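Hand-held gripper check, before a recording session
Site: Drarnurton, blue table by the long bench
Filled in April 27, 2018

I'm running the Pinby fingers against the Rikar set this week, so I went through the whole list again from the top (yes, even the boring bits). My comments go after each item.

1. Finger plates tight, all screws present
OK. I put a driver on every one and got a quarter turn out of a left-hand screw. It was fine in the morning! I'd like threadlocker on these before the next round.

2. Ribbed magenta pieces free of splits
OK. Flexed each one by hand and looked along the ribs with a flashlight. The Rikar ones feel stiffer when you squeeze them, and I'm not sure yet that I like it.

3. Contact strips clean and flat
OK after cleaning. There was lint on both, so I wiped them with alcohol and let them dry. One corner wants to lift on the Pinby set, keep an eye on it.

4. Fingers close evenly, tips meet
Needs work. The right side gets there a hair early. You don't notice on a sponge but you sure notice on a marker, which rolls a bit before the other finger arrives. I've asked Maluleke for a new shim and will redo this item when it comes.

5. Pinch points
OK. Opened and closed it 13 times with my thumb well back on the housing. Same warning as always: don't reach in to straighten an object while you've still got a squeeze on.

6. Camera mount and lens
OK. No wobble, lens wiped. The wide lens takes in the whole bench and a good chunk of the ceiling, so glare on the dark windows is worth a look on the preview before you start.

7. Storage
Around 400 clips' worth of space left on the card. Plenty for me, but swap it if you're doing a long day.

8. Table and floor
OK. Table doesn't rock. Walk the floor on your side of the table before you pick the tool up, your eyes will be on the mouse and not on your feet.

9. Test objects
OK. Mouse for the wide grasp, markers for the narrow one. The mouse is my favorite for comparing fingers, the rounded back slides right out of a bad grip. Do it on the diagonal as well as straight on.

10. Wrist and grip comfort
So-so. After 2 hours my wrist was complaining, and the Pinby setup feels more nose-heavy to me. Take breaks, folks.

Result: okay to use with the Rikar fingers. Pinby set on hold until item 4 is sorted. Next full check in November, or sooner if anybody drops it.

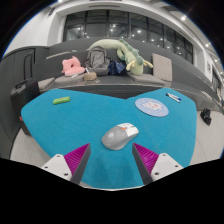
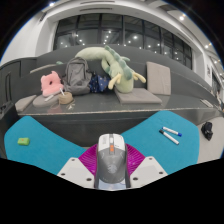

Items 8 and 9: blue table and bench, with the mouse between us and the bench in the first picture and the markers over on the right in both.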